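Nirellow's labeled baskets go on sale, and the label costs extra

Kunesby, the home storage company, has started selling its Nirellow basket line with a promise that shoppers will "never lose a lemon again." The pitch is simple enough. Every fruit, snack and sponge gets its own woven basket, and every basket gets a word next to it telling you what belongs there.

The full kitchen set costs $300. A pack of marker pens and stencils for the labels is another $13, which brings the bill to $313 before tax.

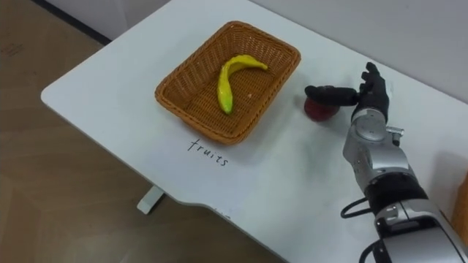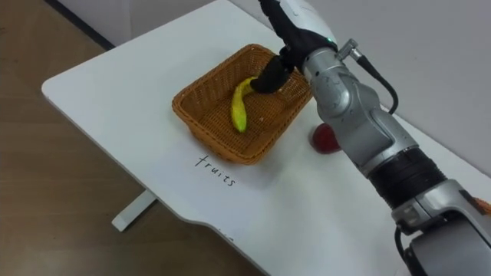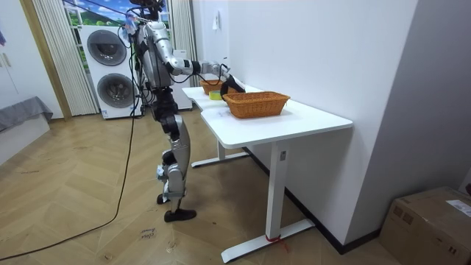

Kunesby says 4,000 households have signed up for the set ahead of its December delivery date, though it would not say how many have paid. The company also would not share the study behind its claim that a labeled kitchen "stays tidy twice as long." Asked how tidiness was measured, a spokesperson pointed to the product page, where the same sentence appears again. As for the labels, one word in thin marker on a white tabletop, "fruits," does the job next to a wicker basket with a banana in it, and it is hard to see what a stencil would add. A pen from the junk drawer would do.

Chantelle Zulu, who runs the home organizing service Idahosa, has set up baskets like these in clients' kitchens and is not convinced the idea needs a brand name. "People love the first week," she said. "Then the mail lands in the fruit basket, and the keys go on top of the mail. A word on the table doesn't stop your hand."

She does like a shallow tray for fruit. Deep bowls hide whatever is at the bottom, she said, and that is usually the piece that goes bad first. But she tells clients to buy one basket, use it for a month and see where the apples end up.

Dumisani Masilela, who heads the Nirellow line at Kunesby, disagrees. He said the set works as a system and that people who buy single baskets "go back to piles." He confirmed that single baskets will be sold anyway, through the Leltever chain, starting in January.

Returns are accepted for 2 weeks, unused only. That leaves little room to learn whether your family will put a banana back where the table says it goes – and writing on your own table, stencil or no stencil, is not covered by the refund.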